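Showing a robot by hand

Showing a robot by hand (you'll also hear "demonstration", "teaching by showing" or just "demoing") is the business of doing a job yourself so that a machine can learn to do it. I've kept this entry on the Sodulum pages for a good while now and I rewrite bits of it whenever somebody sets me straight, so please keep doing that!

There are two big families. In the first, you do the job with your own arms, holding a tool that has the same sort of jaws the robot has. In the second, you sit or stand somewhere else and steer the robot with sticks, gloves or a matching pair of arms, and the robot does the touching. People argue over which is better the way people argue over tents.

Hand-held grippers

With hand-held grippers you wear nothing fancy. You squeeze a trigger, the jaws close, and your wrist does what wrists do. One in each hand is the usual way for anything soft or floppy, and a cap on a wire stand is a lovely starter job, as it has a stiff part, a soft part and an obvious place to end up. I still find the first few goes very humbling. You lose your fingertips, more or less, and have to learn to pinch all over again.
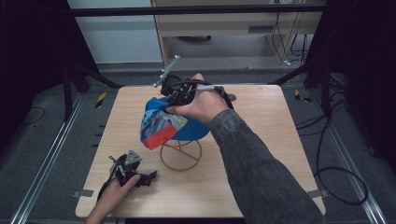 Itzel Becerra wrote in to say that I make it sound too easy, and that her own trouble was never the pinching but the idle hand, which kept wandering off while the busy one worked. She'd tell any beginner to park it somewhere sensible and leave it there until it has a job to do. I agree with every word, and I've pinched it for the tips further down.

Caps are fussier than they look, mind you. Grab the crown and the cloth bunches up, so the shape you're carrying isn't the shape you picked up. Grab the brim and it stays stiff, but now the weight hangs off one side and you have to turn your wrist to match. Both are worth showing. A robot that has only ever seen the tidy way gets lost very quickly.

Remote control

Steering from a distance has one great thing going for it, in that every move recorded is a move the robot can really make. There's no guessing whether its elbow would have fitted. The price is speed and feel. I tried the Soretti sticks at Huerta one January and took most of a morning to fold a tea towel, badly, then went back after lunch and did it a bit less badly (the towel had given up by then, I think).

What the jaws see

A camera near the jaws sees the job from very close up, and it's a view you never get with your own eyes. Both fingertips sit at the bottom, and past them there's the tabletop with its grain and its shine, or a curve of yellow cable lying further off. It's well worth looking through that view before you start. Glare, a scuff in the wood, a bit of fluff on a pad, all of it gets learned along with the job unless you vary things. 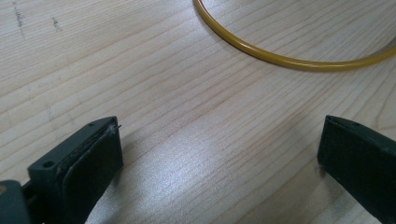 Huerta, January

My notes from that visit say the Selico set had reached 2,898 goes, of which 2,580 were kept. The thrown-out ones were mostly late starts and dropped items. Leopoldo Escobedo argued for keeping the drops where the person had recovered and carried on, and I've come round to his side. A recovery is a handy thing for a robot to have seen.

Open jaws with nothing in them count too. Start each go with the jaws open and a short pause, and finish the same way, and whoever trims the recordings afterwards will think kindly of you.

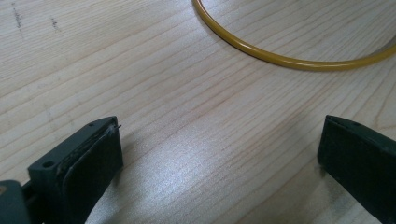
How many goes does a robot need before it can do the job by itself?
It depends on the job and on how much you change between goes. An early Selico trial used 817 for one simple placing job, and I've seen people get something useful from far fewer when the object always began in the same spot.

Tips for a first session

Park the idle hand, as Itzel says.

Move at the pace you'd use to hand someone a full cup of tea.

Shift the starting spot a little every go, and the angle as well.

Take a break after 5 bad ones in a row. Your wrists are telling you something.
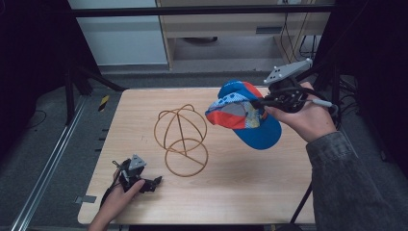

See also

Grippers and jaws
Steering sticks and gloves
Trimming and sorting recordings
Soft objects (cloth, caps, bags)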